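Projects / Community Grants / Mfaume Small Grants Records

# Mfaume Small Grants Records

Hello, and thank you for stopping by! This folder holds the application and award records for the Mfaume small grants, which help neighborhood groups in Illorport plant street trees, clear creek banks and mend shared garden beds. Selina Pichler began keeping them in a notebook, and the early pages have been typed up as faithfully as we could manage (her handwriting is lovely, but it does lean).

## What you'll find

There are 3486 rows, one for each application, covering 14 funding rounds. Every row has 17 columns. The ones people ask for most are:

- `round`: the funding round, starting at 1
- `group_type`: school, tenants, faith group, garden club or other
- `asked` and `awarded`: whole dollars
- `site`: the nearest cross street, never a home address
- `report_in`: yes, no or late

A blank in `awarded` means the application was withdrawn — a zero means it was turned down. Please keep the two apart when you add things up, as they tell quite different stories.

## Known rough spots

Rounds 1 and 2 used a paper form that let groups tick more than one type, so we kept whichever box came first. Creek sites near Patora were spelled every which way, and Nafula Swai has tidied most of them, though a few stragglers surely remain. Late reports from the December round are still being added. 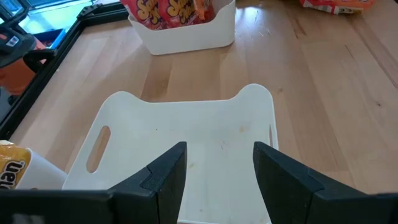 *Light wooden tabletop, with two black gripper fingers at the bottom.*

## Using the records

You're welcome to use these for schoolwork, local planning or plain curiosity. We only ask that you mention Mfaume by name and leave out guesses about individual applicants. If you spot a mistake, open an issue with the row number, and Mwangi Mfinanga or Fionnuala Brophy will take a look — mornings are usually best for a quick reply.

Filed under: Green Spaces, Grants, Open Records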